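Home | Forums | Small Business Finance | Members | Search | Log in

Revenue-based lending for small food processors: does anyone have real numbers?

mudlark_fin
Posted April 22, 2026
Havar have put out their write-up on lending to small processors, where repayments follow a share of monthly sales. They say 879 firms took part and nearly all "reported improved resilience". Improved compared with what? I can't find a control group, or even a default rate. Has anyone here been through one of these?

tinpotledger
We looked at it in March. The share of sales sounds gentle until you hit a good quarter and find you're paying far more than a bank would have charged. Read the cap before you sign anything.

kestrel44
Bit harsh. A bank wouldn't have lent to us at all. Flamalow did, no land as security, and we had two awful months where we paid next to nothing. Try that with an overdraft.

mudlark_fin
Fair, but that's one firm. Did you ever work out the full cost?

kestrel44
Borrowed 2,587, paid back 3,898 over the whole term. Dear, yes. I'd still do it again.

tinpotledger
So just over half as much again on top. And that's the "patient" money everyone gives talks about.

oldgrainstore
The thing that bothers me is who gets counted. Lukumay ran a similar fund and the firms that closed in the first year were left out of the results as "non-continuing". Of course the rest looked healthy.

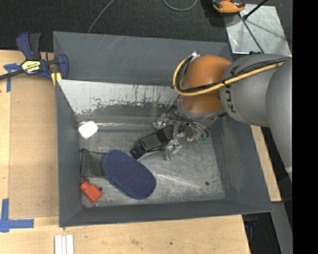 And the survey went only to owners who still had a loan open, who were hardly going to slag off their lender.

kestrel44
Do you have a link for that? I remember the Lukumay report having an appendix on closures.

oldgrainstore
It has one. Half a page, and no figures for how much was written off.

mudlark_fin
Skatus wanted a 1,000 application fee before they'd even show me the terms, so I never got as far as an appendix. I've written to Havar asking for the default rate and will post whatever comes back.

tinpotledger
Ask them what happens to the cap if you repay early. Ours didn't move.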